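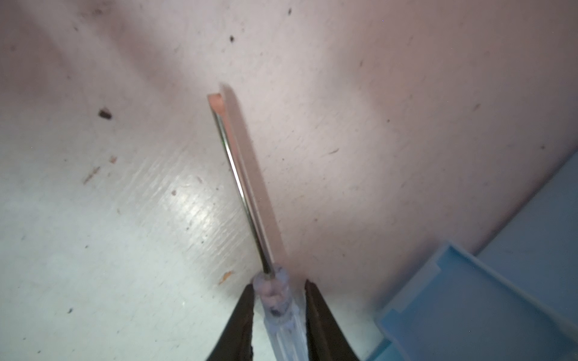
Ein Schlitzschraubendreher mit durchscheinendem, geripptem Griff.

„Zeig mir deine Schraubendreher, und ich sage dir, wie du wohnst“

Wenn Annunziata Vitale über Werkzeug spricht, wird sie schnell. Wir sitzen keine fünf Minuten in ihrem Kursraum in Brelville, da liegt schon der dritte Schraubendreher vor mir, und ich soll bitte mal fühlen, wie unterschiedlich die Griffe sind. „Der hier ist glatt wie ein Kieselstein, der rutscht einem weg, sobald man schwitzt! Und jetzt der mit den Rippen. Merken Sie das? Da kann man richtig Drehmoment aufbauen.“

Seit April leitet sie den Kurs „Lernness“, in dem Leute lernen, ihr Werkzeug zu Hause so zu sortieren, dass sie es auch benutzen. Das klingt bescheiden, ist aber gefragt: 376 Anmeldungen gab es in den ersten Monaten, und die Warteliste wächst weiter. Vitale selbst kommt aus der Möbelrestaurierung und hat in ihrer Werkstatt einmal Inventur gemacht. Sie kam auf 1.138 Teile, Bits und Bohrer mitgezählt. „Davon habe ich vielleicht dreißig regelmäßig in der Hand gehabt. Der Rest lag da und hat mich angeschaut.“

Ihr Lieblingsthema ist der schlichte Schlitzschraubendreher. Viele halten ihn für überholt, und das lässt sie nicht gelten. Alte Türbeschläge, Lichtschalter, die Schrauben an Omas Kommode: überall Schlitz. Wichtig sei, dass die Klinge den Schlitz möglichst ganz ausfüllt. „Die meisten haben einen einzigen und quälen damit alles, vom Brillenbügel bis zum Gartentor. Und dann wundern sie sich, dass die Schraube hinüber ist und der Lack gleich mit.“

Geübt wird im Kurs auf weißem Untergrund. Darauf sieht man jede Kleinigkeit, die einem herunterfällt, und davon fällt am Anfang viel herunter. Farbige Griffe findet Vitale großartig. „Ich bin ein Fan von Farbe! Wenn ich in eine Schublade greife, will ich nicht lesen, ich will Gelb sehen und wissen: Das ist meiner.“ Zu Hause hat sie sich angewöhnt, je nach Einsatzort unterschiedliche Farben zu kaufen, Blau für die Küche und Gelb für den Keller.
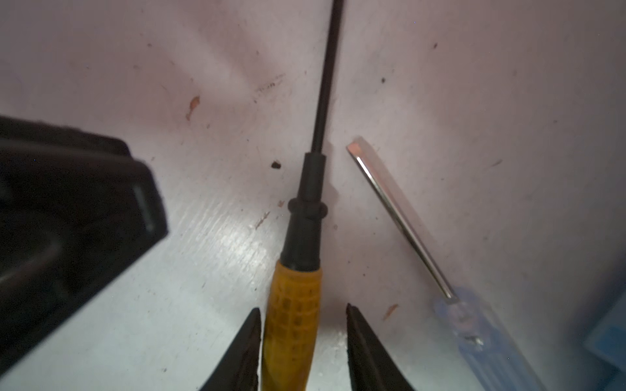 Gelber Griff mit kleinen Noppenfeldern, daneben ein Schlitzschraubendreher mit blauem, durchscheinendem Griff.

Garba Ibrahim kam als Teilnehmer und ist inzwischen ihr Partner im Kurs. Er kümmert sich um alles, was mit Kisten zu tun hat, und darüber kann er genauso lange reden wie sie über Klingen. Sein Grundsatz lautet: erst auspacken, dann anschauen, dann einräumen. „Die Leute wollen immer sofort einen Kasten kaufen. Ich sage, leg mal alles auf den Tisch, was du hast. Wirklich alles. Und dann schieb es hin und her, bis es zusammengehört.“

Bei ihm zu Hause war das ein langer Nachmittag. Er hatte Werkzeug von seinem Onkel Abubakar geerbt, dazu kamen zwei Umzüge und ein halb fertiges Regal. Am Ende zählte er 511 Schrauben, die zu keinem Möbelstück mehr passten. Weggeworfen hat er sie nicht, das gibt er lachend zu. „Aber sie haben jetzt ein Glas. Ein einziges Glas! Vorher waren sie in jeder Jackentasche.“

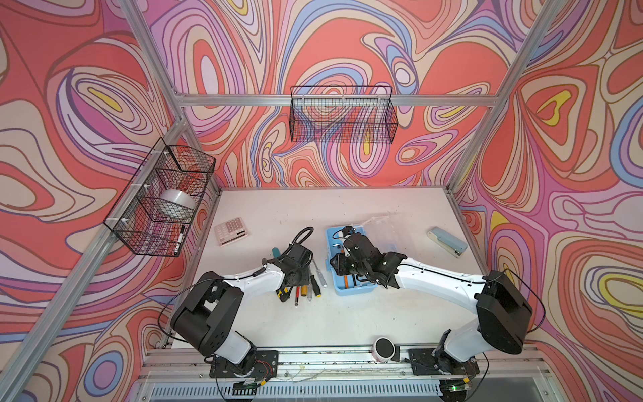 Für den Alltag empfiehlt Ibrahim eine kleine Grundausstattung, die man mit einer Hand tragen kann. Zwei oder drei Schlitzgrößen, zwei Kreuzschlitz, eine Zange, ein Maßband. Was länger ist als der Kasten, bekommt einen Haken an der Wand. „Sobald man etwas quer hineinzwängen muss, geht der Deckel nicht mehr richtig zu, und nach zwei Wochen steht der Kasten offen herum und sammelt Staub.“ Schmale Werkzeuge legt er der Länge nach nebeneinander, Spitzen alle in dieselbe Richtung. Darüber streiten die beiden übrigens gern: Vitale legt abwechselnd, Griff neben Spitze, damit mehr hineinpasst.

„Das ist Tetris, das hat mit Ordnung nichts zu tun“, sagt Ibrahim.

„Bei mir passen zwei mehr rein“, sagt Vitale.

Einig sind sie sich beim durchsichtigen Kunststoff. Man sieht von außen, was drin ist, und muss nicht vier Deckel öffnen, um einen kleinen Schraubendreher zu finden. Im Kurs kommt es immer wieder vor, dass jemand beim Sortieren ein Werkzeug entdeckt, das er längst zum zweiten oder dritten Mal gekauft hat. Eine Teilnehmerin aus Flarkska brachte fünf gleiche Phasenprüfer mit.

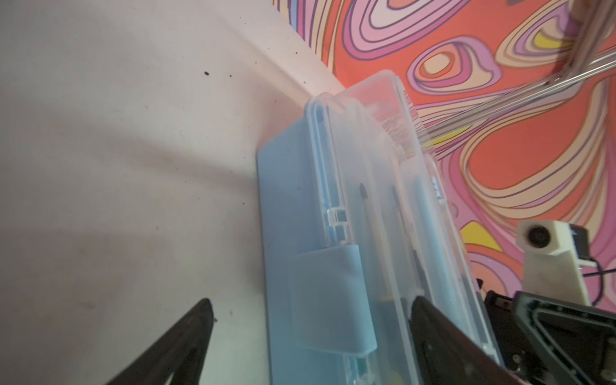 Durch das Durchsichtige gesehen: schmale Werkzeuge der Länge nach in einer bläulichen Kunststoffbox mit Lasche.

Was als Nächstes kommt? Vitale möchte einen Abend nur über Griffe machen, „mit Anfassen, ganz viel Anfassen“. Ibrahim plant eine Tauschkiste, in die man Doppeltes hineinlegt und aus der man sich nimmt, was fehlt. Die ersten fünf Stücke dafür sind schon da, und wer einen Phasenprüfer braucht, soll sich bitte melden.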